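Arm bench check, Flosdale shared workshop
Filled in 12 Dec 2023, before the first powered run on the new base

1. Base bolts tight, no rocking by hand. OK
2. E-stop within reach of the operator's chair. OK. Button moved to the left leg of the bench.
3. Speed limit set to 100 mm/s in the Stunov controller. Was at 800 from the November tests. Changed and saved.
4. Cable slack at full reach. OK, retied at the elbow.
5. Gripper fingers open and close evenly, no rubbing. OK
6. Work area clear. NOT OK. Small yellow piece lying by the rail, above the top tape line. Remove before homing.
7. Grid tape flat and whole. NOT OK. Torn and wrinkled on the top line right of center, smaller tears on the lower line and the right-hand line. Top end of the short left strip is curled over.
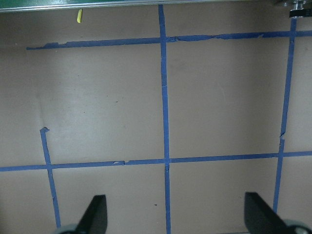 Philomena Gilmartin wants the grid redone before anyone teaches positions from it. Her point is that a lifted edge can catch a fingertip on a low pass, and that lines this far off square are no good for checking repeatability anyway. She would scribe the new lines lightly first and tape over them.

Agreed. Item 7 stays open until the tape is replaced.

8. Low pass at 2 mm above the surface. Not run, waiting on 7.
9. Power off, key back in the Skollden cabinet. Done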